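Folding Laundry Is Not My Personality: notes for the Lastolell evening talk
Kulsoom Lodhi
Tuesday, September 24, 2024

Start slow. Wait for the chairs to stop scraping. Thank Minttu for the invite and for the ride over.

Open with the hallway closet. When I moved into the house on Gradel Street I had 394 things in that one closet. I know the number because Morena D'Amico bet me it was under 30 and made me write every single one down on the back of a calendar. (Pause for the laugh. If there isn't one, keep going.)

So I want to talk about clutter, and mostly about flat surfaces. My old boss Sylvain used to say a table is a magnet – you put one envelope on it Monday and by the weekend you're eating dinner on your lap. I did that for most of April! I ate soup on my lap!

Slide 3. Let it sit there a second before talking.
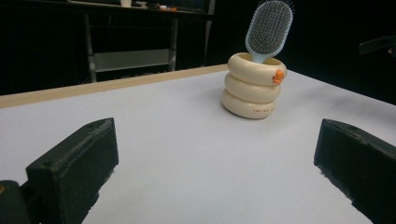 White tabletop, with black gripper fingers on either side.

What I do now is pick one surface per room and call it the landing spot. Mail, keys, the library book, the screw that fell out of something. Everything else stays off the others. The landing spot gets cleared before bed, and I mean cleared into the places where things live – no shoving it all in a drawer. I had a drawer like that. It doesn't open anymore.

Ask the room: where does your mail go? Take two or three answers. Glykeria will probably say "the car," and she should get to tell the parking ticket story if she wants to. Keep an eye on the clock though, last time that ran long.

Then the part about kids and roommates. You can't make other people care about your landing spot. I tried labels. I tried a basket with a name on it. What worked at my place was giving everyone their own spot and leaving it alone, even when it's awful.

Skip the closet organizer section if we're running late. It's on the handout.

Questions, then cookies by the door. Remind people to sign the sheet for the October swap.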